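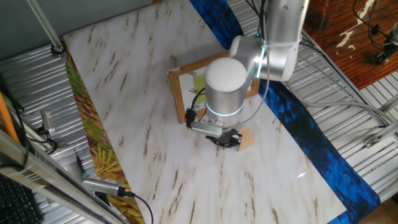

4. Comparing grippers on the marble sheet

By now your arm should be bolted down, powered up and talking to the controller. If it isn't, go back to section 3, because nothing in this part will make sense with a dead arm. I use this routine every time I want to put two grippers against each other, and I'd rather you copied my layout the first time through and got creative later.

You'll need the Vellico gripper (that's the one I start with), the Casico gripper in its box, a small wood block, a picture frame with a fold-out stand, and the marble-patterned sheet. Yes, the sheet is slippery and yes, it throws glare back at the cameras. I want both! A gripper that only behaves on a nice matte mat isn't much use to me.

4.1 Laying out the table

1. Lay the marble sheet down the middle of the table and smooth it toward the edges. Run a strip of patterned cloth down each long side. I like busy prints, and the bolder the better, so the vision side gets a proper workout.

2. Set the block down within easy reach of the arm. Any small block will do if the jaws can open wider than it.

3. Put the frame down separately. Do some runs with it lying front up and some with it turned over and the stand pulled out, since a leg sticking out changes where the jaws can go in.

4. Keep your screwdriver off the sheet. Mine has a green handle and lives over on the side, next to the flat metal plate.

Note: If you're running the Wirkomton controller, load the "soft surface" profile before you go on. The default one pushes down harder than I'm comfortable with. 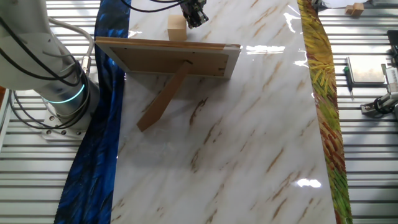
4.2 First moves

5. Jog the arm to the far end of the sheet with the gripper pointing down. Stay well above the block for now.

6. Turn the speed down to 16 percent. I know it feels like watching paint dry, but you'll be glad of it the first time you mix up your axes (I still do it).

7. Lower until the fingertips are level with the middle of the block, close, and lift. Set it back down in the same spot and open.

8. Do that 13 times without touching the settings in between. Write down every miss, and also every time the block twists in the jaws, even if the lift was fine. Twisting is where my two grippers differ the most, and I missed it completely on my first comparison because I was only writing down drops.

9. Now the frame. Take hold of it by one side and lift it just clear of the sheet, 2 cm at most. The backing on these things is only cardboard, so stay on the border.

CAUTION: Keep your fingers away from the folding stand while the arm is moving. It can swing when the frame comes up, and your hand will want to catch it. Use the stop button and let the frame fall.

Note: A frame that slides away as the jaws close usually means you're coming in off center. Try shifting the approach a little before you go raising the grip force.
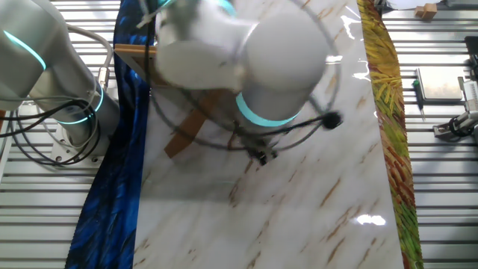 4.3 Checking the cables

10. Before you swap grippers, swing the arm slowly from one side of the table to the other and watch the cables at the wrist. They need enough slack for the full turn, but a big loop can hook on the frame or drag across the sheet. Stop and re-tie if anything pulls tight.

11. Look at the base too. The plug on the side should be seated all the way, with the cable arcing up from it without a kink.

CAUTION: Don't judge whether the arm is safe to touch by the light rings. Check the controller screen, and press the stop before you reach in.

4.4 Swapping over

12. Park the arm, cut power to the tool and unplug the gripper lead. Support the gripper with one hand while you undo the screws. It's heavier than you'd think once it's hanging by the last one.

13. Fit the Casico, tighten the screws a bit at a time, and enter the new tool length. Skip that and your first move will go straight into the table (ask me about the dent).

14. Repeat steps 5 to 9 with the same block, the same frame and the same speed.

If you're testing the Brennan fingertips as well, leave them for a separate session. They need a break-in period, covered in section 5.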